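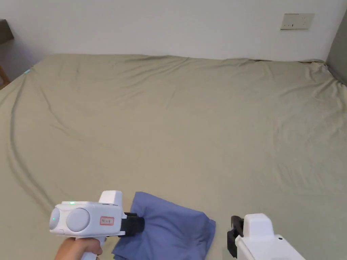
Which jaws are better for folding clothes with a hand-held gripper, hard ones or padded ones?

Hard, narrow ones for picking up an edge, padded ones for carrying. If you can only buy one pair, get the hard ones and learn to carry low.

Gripper talk > Hand-held > Rendden vs Rornine for cloth

hjaltested_ea
Posted 2 Jan 2025

I've now used both kits for the same job, folding T-shirts and small towels on a bed, one gripper in each hand. Writing it up while I still remember it. I bought the Rendden pair in November and had the Rornine pair on loan from Bianka Halász.

The Rendden is the heavier of the two and all the weight is at the back, so the nose floats up when you relax your wrist. The jaws are thin at the tips and get under a single hem without much fuss. On a fitted sheet they do sometimes take a pinch of sheet as well, and you don't notice until the whole lot starts moving towards you.

The Rornine has rubber pads and a shorter trigger. Lovely on a towel. On a thin T-shirt it kept picking up both layers, and peeling them apart afterwards took longer than the fold did.

Overall I'd keep the Rendden for cloth.

grimur_l

Did you have the trigger spring on the same setting for both? The Rornine comes set very stiff from the shop. Mine grabbed two layers every time until I backed it off, and after that it was fine. I wouldn't write it off on the factory setting.

hjaltested_ea

No, I left both as they came. Fair point. Bianka may have changed hers, I'll ask.

Unathi B

I have to disagree with grimur. I've had mine on the softest setting for months and it still takes both layers of a T-shirt. The pad is too wide. You can't get it in between, whatever the spring is doing. For denim and towels I'd choose it over the Rendden any day, though.

grimur_l

What sort of T-shirts? Mine are thick cotton ones. Might be the whole difference.

Unathi B

Thin ones, the kind you get free at events. Could be that, yes.

celeste_evanthorpe

Can I ask about the cameras? We're choosing between these two at Evanthorpe and the jaws matter less to us than what the camera sees. I've read that the wide lens on the Rendden bends everything so badly that it's useless near the edges.

hjaltested_ea

It bends, and the corners go dark, but I wouldn't say useless. You get the cloth, the jaws and a good part of the room in one view. The Rornine lens is narrower and straighter and loses the far side of the bed as soon as you go in low. What bothered me more was that a dark garment and black jaws run together in either camera. With mid-blue cloth on a pale sheet I had no trouble.

celeste_evanthorpe

Thanks. And how do you check the two sides match before you start? Ours at the old place were never lined up and we only found out afterwards.

hjaltested_ea

I do the same short routine every time. Takes a few minutes.

1. Switch both on and wait for the green light. If one comes up late, switch both off and start again.

2. Close the jaws on nothing and look at the tips in the camera view. They should meet in one point, near the middle from left to right. If the point sits off to one side, check the screws at the shoulders of the linkage before you blame the lens.

3. Lay a folded cloth on the bed and bring the closed tips over the middle of it. You want to see cloth on both sides of the point, plus the far edge of the mattress and some wall. If the wall has gone, you're holding it too steep.

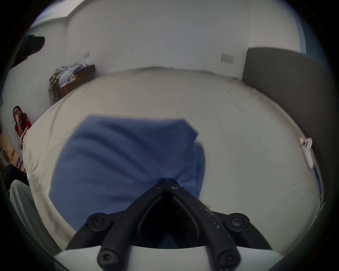

4. Swap hands and do step 3 again with the other gripper, standing in the same spot.

5. Pinch one edge, lift it a little, let go. Do that a few times on each side and watch whether the jaws open fully.

6. Write down which gripper was in which hand. I put a bit of tape on the left one now.

grimur_l

Step 2 is good. I'd add a wipe of the lens before step 1, fluff gets on it.

Also your tips will wear. The black finish on mine is scratched all down one arm and I've only done up to 200 folds with it. Makes no difference to the grip as far as I can tell, but if you are training anything on the pictures it might want to be the same from one day to the next.

Unathi B

I'd leave the scratches alone. If it only works with shiny new fingers you've got a bigger problem. Somebody on the old board was repainting his every week and I never saw the sense in it.

grimur_l

Wasn't suggesting repainting. Just keep a note of when you change them.

Unathi B

Fair enough.

celeste_evanthorpe

Last one from me. Does it matter that you're on a bed? We'd planned on tables.

hjaltested_ea

It matters more than I expected. The mattress gives, so you can push down and slide the lower jaw under the cloth. On my kitchen table the Rendden tips just skated along the top. The padded Rornine did better there, I should have put that in the first post. The other side of it is that creases in the sheet can look like a hem from low down – I pull the sheet tight between goes and it's still never quite flat.

If you are on tables, put a blanket down first and see which you prefer.

Unathi B

We use an old wool blanket, been in the family since 1978 and no good for anything else. Works well. Foam mat was too grippy, the cloth wouldn't slide when you wanted it to.

celeste_evanthorpe

Right, so Rendden with a blanket, or Rornine without. I'll put both in the quote and let them argue. Does either of them do spare tips on their own, or is it the whole front end?

grimur_l

Rendden does tips on their own. Rornine wants you to buy the whole front end, pads glued on. I've cut new pads out of a bike inner tube and they're all right for towels.

hjaltested_ea

Bianka has answered about the spring. She never touched it, so it was on the shop setting. I'll back it off and do the T-shirts again, thick ones and thin ones, and post under this when I've done both hands.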